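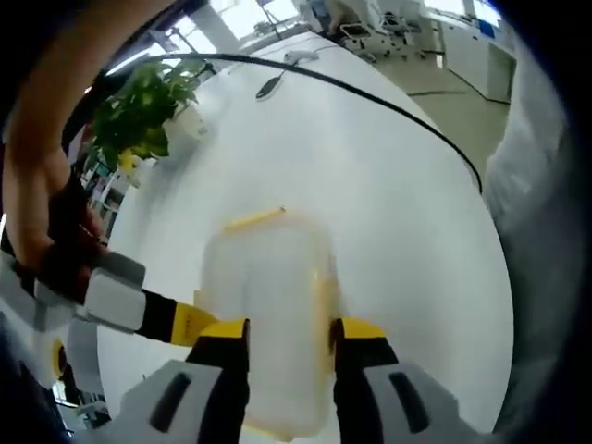
The Salt Road Winter: A Family History from the Plikum Valley (Paperback)

Paperback, English
Published by Wisell Books
Release date: September 20, 2021
Availability: In stock at our store, ships in 7 days if ordered with other titles

Description

In the last winter of the war, the people of one mountain valley were told to leave their homes with what they could carry. Most of them went down by the old salt road, with the snow already above the wheels of the carts. The Salt Road Winter tells what happened to three families who made this journey, and also to one family who refused to go.

The book is built from letters, parish registers, a school notebook and long conversations held at kitchen tables. The author grew up in the lower part of Plikum and heard pieces of these stories as a child, always in a different order and always with some part missing. After the death of a grandmother, a packet of letters was found under the lining of a sewing drawer. It took many years to read them, because they are written in two languages and a kind of family shorthand, and several pages are damaged by water.

From these letters comes the center of the book: the correspondence between two sisters, one who walked down with the carts and one who stayed in the upper village with the animals. They wrote to each other almost every week, although for long periods the letters could not be sent. The sister in the valley kept hers in a flour tin. The sister who stayed gave hers to whoever was going down, and many did not arrive.

The second part follows the families after the war, first to the port town of Cordeiro and then across the ocean. Here the tone of the book changes. There are lists of passengers, quarrels over a borrowed coat, a wedding with too few chairs. Readers who come for military history should know that there are no battles in these pages. Soldiers pass through, they ask for bread or for directions, and they go. The war is seen from the doorway of a house. 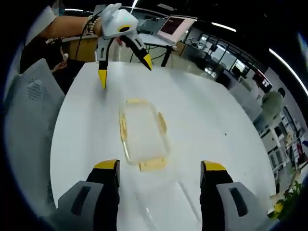 In the third and shortest part the author goes back to walk the salt road in June, when it is open, and tries to find the places that the letters name. Some are under the reservoir now. Others are still there and used for hay. This part can be read alone, and several of our customers have told us they read it first.

About this edition

The book first appeared in hardcover in a small printing of 700 copies, sold mostly in the region and by mail. It was out of print quickly. For the paperback the publisher has corrected the family trees, which had two mistakes in the second generation, and has added a new afterword. The translation of the letters was also revised. In the hardcover the shorthand was explained in notes at the back; in the paperback the explanation is on the same page as the letter, and this is much more comfortable to read.

The maps are drawn again in black and white. The map of the upper villages is on a double page and a little of it disappears in the fold, so if you need the map for research we recommend to look for the hardcover in a library. The photographs are the same as before, printed on the normal paper of the book and not on glossy paper.

Please note that the type is rather small. A large print edition is not planned at this time.

Contents

Foreword
A note on names and spelling
Part One: The Upper Village
Part Two: From Cordeiro to the Other Side
Part Three: The Road in June
Afterword to the paperback edition
Family trees
Sources and thanks
Index of places

About the author

R. Leveck was born in the Plikum valley and worked for many years as a teacher of geography. The Salt Road Winter is a first book. A second one, on the mountain schools between the wars, is in preparation with the same publisher.

What our booksellers think

I started this book with a little doubt, as I have read many family histories from the war and they can become heavy with names. It is true that in the first 100 pages you will go back to the family trees quite often. After this it becomes easy, and the two sisters stay with you. I liked very much that the author does not guess. When a letter is lost, the book says that it is lost, and goes on to the next one. The chapter of the flour tin I have read two times.

For readers who enjoy letters and diaries more than big history, this is a good choice. For a book club it works well also - Part Two gives the most to discuss, in particular the question of the house and who had the right to sell it.

Ordering and pickup

You can order the book on this page or by telephone. If the title is on our shelf, we keep it for you at the counter for 7 days, and after this it goes back on sale. Orders for schools and reading groups are welcome; please write to us before you order so we can check the quantity with the publisher. The paperback printing is 800 copies, and we can not promise that a second one will follow.

Signed copies: we have a small number of them, without dedication. Write "signed" in the comments field of your order. If there are none left, we will ask you before we send an unsigned one.

Returns are accepted when the book is in new condition and you have the receipt. Signed copies can not be returned.

Related subjects

History / Family and Local
War / Civilian Life
Letters and Diaries
Emigration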